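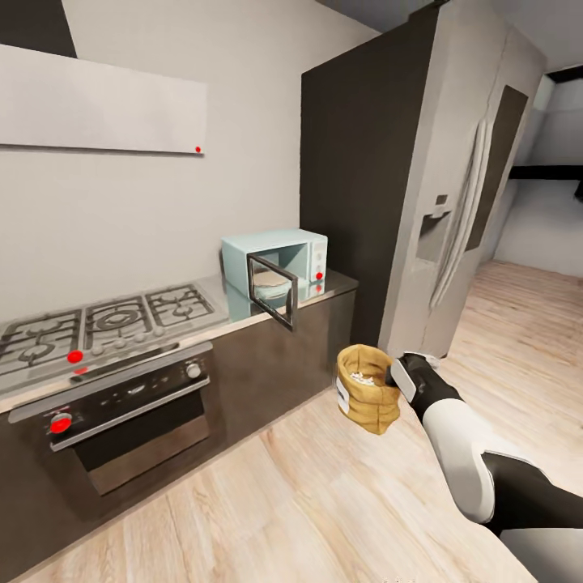
Planner keeps treating an open sack as a closed box – anyone else?

trevaskis_f
Posting this after a long evening, so forgive the rambling. I'm running kitchen pick and place in sim with the Nateck planner, and the one object that's killing me is the little tan sack, the open one with the white grainy stuff in it. Grasp is fine. Gripper closes, sack comes up off whatever it was sitting on, great. Then the planner picks a wrist roll that would dump the whole thing on the floor boards, because as far as it knows it's carrying a rigid box and any orientation is as good as any other.

I've got an orientation constraint on the end effector, 23 degrees of tilt allowed, and it still happens on maybe one seed in ten. Goal is inside the microwave with the door already open. What am I missing?

hbright
Is the constraint on the path or only on the goal? In Nateck those are two separate fields and the goal one is the one everybody finds first. I lost most of November to that.

trevaskis_f
Path. I checked twice! Well, I checked the config twice. I haven't checked what gets sent to the solver.

RubyLeeB
Check what gets sent :)
Also, your microwave door is part of the problem I bet. When it's swung out toward the room it takes up a big chunk of the approach, and if your collision model has it as one fat convex hull with the body, the planner thinks the cavity is solid. Then it goes hunting for silly wrist angles to get around something that isn't there. Split the door and the body into separate shapes before you touch anything else.

kiri_h
Gonna disagree with Ruby-Lee here. A bad hull would make it fail to find a plan. It wouldn't make it tip the bag. If a path constraint is on and the output breaks it, either the constraint got dropped or the smoother is running afterwards without it. My money's on the smoother. Ours at Trurnden did exactly this – shortcutting between two legal waypoints and rolling the wrist in between.

RubyLeeB
Fair, but a bad hull can push him into the fallback planner, and the fallback ignores path constraints unless you set the flag. So we could both be right.

kiri_h
ok yes, I forgot about the fallback. I hate the fallback.

I-seul Pyo
Can I ask a dumb question about the red dots? I see them on the cooktop, the oven, the microwave and the hood. If those are site markers, do they have collision turned on? I had little spheres like that register as obstacles once and spent ages blaming the arm.

trevaskis_f
Not dumb, I just went and looked. Collision is off for them. They do show up in the rendered camera feed though, so I should hide them before I train anything on those pictures. Thanks for that, I'd stopped seeing them.

hbright
Any luck with the logs?

trevaskis_f
OK so. Dumped the solver request for seed 769, one of the bad ones. The path constraint is in there. Fallback never got called (sorry Ruby-Lee). Smoother gets the trajectory and a collision checker and no constraints at all. Kiri gets the prize. I turned smoothing off and the tilt stays inside the limit on that seed, but the motion is ugly and takes about 2 seconds longer.

kiri_h
Write a validity function that checks collision AND tilt, and hand that to the smoother. Sample between the waypoints too, checking only the endpoints will bite you.

RubyLeeB
Still split the door hull.

trevaskis_f
Still going to split the door hull, yes. Will post the smoother patch once I've run the rest of the seeds.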